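Ruawai Business Association
Minutes of the general meeting, June

Meeting opened at 5:40 pm in the upstairs room of the Tenura building. Chair: Raelene Ngata. Apologies were received from two members and accepted.

1. Minutes of the last meeting

The minutes were read and accepted with one correction. The bakery on the corner was written as a new member, but it is a renewing member. The secretary will change this.

2. Membership

The chair reported that the association has now 186 paid members. Nine invoices are still open from the spring. It was agreed to send one more letter to these businesses before their names are taken from the directory. A member asked if a business that closes for part of the year can pay half of the fee. The rules do not say anything on this point. The chair will prepare a short text for the next meeting.

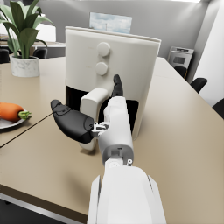 There was also a question about the printed directory. Last year 400 copies were ordered and nearly 100 of them are still in boxes in the office. Some members feel that visitors do not take the paper version anymore. Others said that the motel and the bus station ask for it every summer. After discussion it was agreed to print a smaller number, and to ask Janent for a new price. The quotation must be for the same paper as before, so that we can compare.

3. Late opening evenings

The shops on the main street were asked if they want to stay open until 8 pm on one evening of each week in the summer. The answers were mixed. The clothing stores and the bookstore are in favor, the hardware store is against, and the cafes will follow what the others do. The owner of the shoe store reminded the meeting that the last trial was difficult for staff with small children - she would prefer to start with one evening per month.

Motion: to hold a late evening one time per month during the summer, and to look at the results in the fall. Moved and seconded. Carried, with two against.

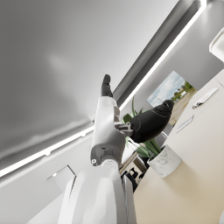 4. Parking behind the main street

Raelene Ngata has met with the town office about the time limit in the rear parking lot. The town is ready to change the limit from one hour to two hours, but they want to see a letter with signatures from the businesses next to the lot. The draft letter was passed around the table. Two changes were made to the wording in the second paragraph. Members who did not sign tonight can sign at the office before the end of the month.
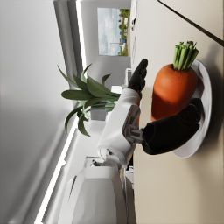

The question of the loading zone was raised again. Delivery trucks are still stopping in front of number 408, and the tenant there has complained two times. It was agreed that this is a separate matter and should not be in the same letter. The chair will call the tenant.

5. Website

Tunier has sent the offer for the new website. The meeting found the monthly cost acceptable, but it is not clear who will own the member list if we leave the contract. Decision is postponed until we have the answer in writing.
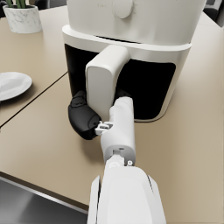 6. Other business

The key for the storage room is missing. Whoever has it, please return it to the office.

A member proposed a joint breakfast with the farmers' group. There was interest, and the chair will ask them for possible dates.

Meeting closed at 7:15 pm.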